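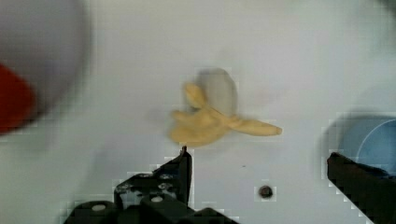 Teleop demos for soft toys: quick how-to

Updated March 23, 2024. Old version had the wrong gripper limits in it, sorry, if you printed that one bin it.

Writing this fast before I go on leave. Covers recording pick and place demos with the leader arm, plus a bit on hand guiding at the end. Assumes the arm is already calibrated and you can see the wrist view on the left monitor. If you can't, see Jawad, not me.

What you need

Leader arm and follower arm, both powered
White table, wiped
The toy you're recording. Banana for the first batch
Something to put it in. Blue container is the target
Session name. We use Badamlow for soft stuff and Skustness for hard stuff. Don't mix them
A second person for resets if you can get one. You can do it alone but it's slow

Before you start

Move the leader to the rest pose by hand FIRST, then turn on follow. If you turn on follow with the two arms in different poses the follower will jump to catch up. It's quick. Keep your hands off the table.

Open the gripper all the way and look at the wrist view. You want to see both fingers low in the view, one each side. If only one shows, the camera mount has slipped. Two screws on the bracket, hex key in the drawer. Snug, not tight.

Close it on nothing, open it again. Do that a few times. If the follower lags behind your fingers restart the bridge program. Don't record with lag, you start compensating without noticing and the demos come out jerky.

Set the toy down. Anywhere the arm can reach without stretching. Change the spot and the angle every time. First day I put it in the same place over and over and the policy learned to go to that place, toy or no toy. Whole afternoon in the trash.

Recording one demo

1. Rest pose. Hands still. Press the left pedal, wait for the beep.

2. Come over the toy from above, gripper already open. Don't open it on the way down.

3. Slow down before you get to table height. Look at the wrist view and not at the arm. Hard habit to get into but the policy mostly works from that camera, so if you can't tell where the toy is from that view, neither can it.

4. Get the toy between the fingers. For the banana go for the fat part of the body. The peel flaps are floppy and the tail end bends, so a grab there usually swings around and drops. If one finger is close and the other is way off, shift the whole hand sideways. Don't just squeeze and let the near finger shove it accross the table.

5. Close gently. Stop when it stops. Soft toys squash, you'll feel nothing through the leader, so go by eye.

6. Lift straight up, about a hand's height. Pause a beat.

7. Go over to the container, lower a bit, open. Do not fling it.

8. Back to rest pose. Right pedal to save. Both pedals to throw it away.

A decent demo is short. If yours drags on you're probably fussing over the grasp. Throw it away, go again.

Pushes and misses

If you miss, don't panic. Back up, re-aim, grab again, save it. We want a few of these. The policy is going to miss too and needs to see what recovering looks like. But only keep the ones where you fixed it cleanly. Poking at the thing five times and then getting lucky, no. Both pedals.

Same for nudging the toy on purpose to turn it. Fine now and then, tag it "nudge" when the box pops up.

Resets

Most common mistake on this page so read it. Stop recording before anyone reaches in. Hands, sleeves, a toy getting tossed back on the table, all of it stays out of the recorded part. Ruairi is very fast at resets and still gets into the last half second sometimes. If you're the one driving, call out "saved" and then the other person moves. Not before.

Leave the other objects out if they're in the plan for that batch. Move them a little between demos. Don't park things right up against the camera though, anything that close goes to mush in the wrist view and can hide the part you need.

Blur

Some blur is OK. Wrist camera is small and the exposure is slow-ish in this room. If you play a demo back and the toy is smeared for most of the approach, you came in too fast or the overheads were off. Turn on the overheads. Emiliano wants to swap in a better camera, budget says September maybe.

Hand guiding

For the Hashmi arm only. The other one is not backdrivable and you will strip a gear.

Hold the button on the forearm, arm goes loose, move it through the task yourself, let go of the button to lock. Keep your hand on the forearm, above the wrist, so it stays out of the camera. Gripper is on the thumb switch.

Good for slow stuff with few moves. For soft toys I'd use the leader arm, the motions come out smoother and your arm isn't in the way.

How many

We had 488 saved demos for the first soft set and it picked up the toy OK but was shaky on odd angles. Full Pletesance set is 3,080 across all the objects. You don't need anywhere near that to find out if something's wrong. Do a small batch, train overnight, watch it run, then decide what's missing.

Take a break every 4 sets. Your wrist gets tired before you think it does and the grabs get sloppy. Daniyal's rule is 7 sets a day per person, max, and I agree with him.

Checking your work

Play back every demo at double speed before you leave. Delete: hands in view, toy never leaves the table, container knocked over, pedal hit late so there's a long nothing at the start.

Name and initials in the log. Bad demos go in the "maybe" folder if you're not sure, Parveen goes through it when she has time.

If it faults

Red light on the base = let go of the leader, hit stop, wait for it to settle. Write down what you were doing. Clear the fault from the menu, not by pulling the plug. Then back to rest pose and start again from the top of the recoding steps.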